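Plolldale gets a second printing, and a bestiary to go with it

Good news for anybody who missed out last fall! The folks at Flurkmont are putting Plolldale back into print, and I got the word from them this morning while I was still on my first coffee. The first run was 500 copies and it was gone in 11 days (I got mine, and I've been a little smug about it ever since). The new one goes to the printer in October, with the errata folded in and the map of the salt mines fixed so the two north stairs connect.

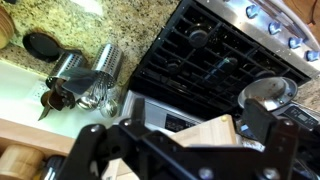

What's in the bestiary

The bigger deal, for me anyway, is the booklet shipping with it. It has 24 new monsters, all written for low-level parties, and I've read a preview of the first half. My favorite is the lantern eel, which lives in flooded hallways and steals light sources one at a time. My players are going to hate it! There's also a swamp thing that trades secrets for teeth, and I already have a bard in mind for that one.

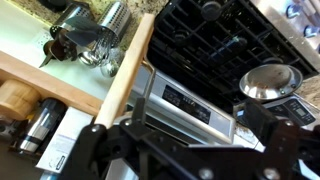
Each monster gets a full page with a stat block, a lair and a rumor table, so you can drop one into a session with maybe ten minutes of prep. The stat blocks are the short kind, too. I run my Praston campaign off index cards and every one I've tried so far fits on a single card, front side only.

The one thing I wasn't sure about was the treasure, which felt stingy in the first book. My group cleared the whole upper mine and came out with 71 silver and a cursed spoon. 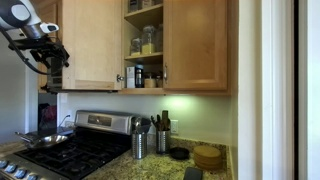 Ngan-ling Tse wrote back that the treasure tables have been redone from scratch, and that the spoon stays in no matter how many people complain. Fine by me, our cleric loves that spoon. The PDF will be a free update if you already own the first printing, and the booklet will be sold separately for anyone who doesn't want to buy the main book twice.
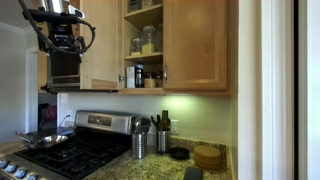 Chang asked in the comments on my last post if the new monsters will work with the solo rules, and the answer from Flurkmont is yes for all but two of them. Preorders open at noon on the first of the month, and I'll put up the link as soon as I have it.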